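Nellidby (robot)

Nellidby is a two-armed tabletop robot built in a shared workshop in Paltellow by Kirsty Doolan and Ismail Amrani. It was put together from second-hand arms and bought-in grippers, and is used mainly for handling small household items. The name is also used for the control software written for it, though the builders refer to that separately as Davonlow.

Background

Doolan had rented bench space at the Paltellow workshop for several years, mostly for clock and radio repairs, before she bought the first arm at a factory clearance. It came without a controller or a base plate. Amrani, a former lift engineer, made the base from an offcut of steel and got the joints moving one at a time from a laptop. A second arm was bought the following February from the same seller.

The original plan was for a machine that could hold a circuit board at one side while passing tools from the other. This was dropped after the first winter, as the arms were too slow to be of much help to someone soldering. The builders turned to tasks that need both hands but little force, such as opening boxes, folding cloths and putting things into cases.

Construction

The arms stand at opposite ends of the work table and reach in towards each other. Each carries a black gripper. Cables were at first taped along the arms, but the tape came loose whenever a wrist joint turned fully, and they now hang in loops with enough slack for the whole range of movement.

The parts cost £676 in total, leaving out the arms themselves and a power supply that was already in the workshop. The largest single item was a replacement drive board, bought after the first was damaged by a wiring fault. The base plates are held down by clamps so that the table can be cleared for other members.

A white table was chosen after trials on a bare wooden bench, where the cameras often lost the edges of brown and grey objects. White brought its own trouble with shadows, which the early software sometimes took for things to be picked up.

Software

Davonlow runs on a single desktop computer and is made up of 52 short routines, each covering one movement or check. Longer jobs are built by listing routines in order. A graphical editor called Naciri was added later by Amrani — it lets other members of the workshop change the order without editing the files by hand.

Glasses and case task

The best-known task set for the robot is the handling of a pair of glasses and their case. One arm takes the case while the other holds the glasses.
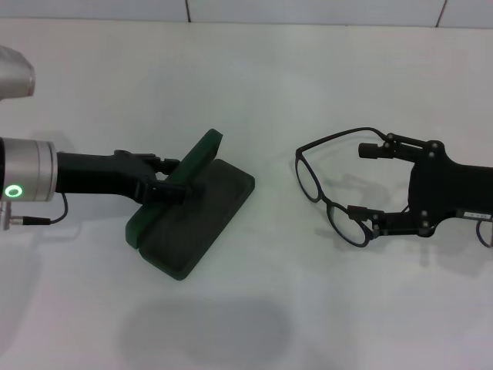
Clear lenses are hard for the cameras to pick out, so the software looks for the dark rims instead. Grip force is set low for both arms and is not raised during the task. Doolan's notes list 435 attempts over nine weeks, with most of the early failures put down to the lid closing before the glasses were in place.

Current use

Nellidby remains at Paltellow and is run on most evenings from seven o'clock, when the larger machines in the room are switched off. Amrani has since begun work on a lighter set of fingers — the present ones are too thick to get under a flat object such as a coin or a key. The routine files are kept on the workshop's own server and can be copied by any member.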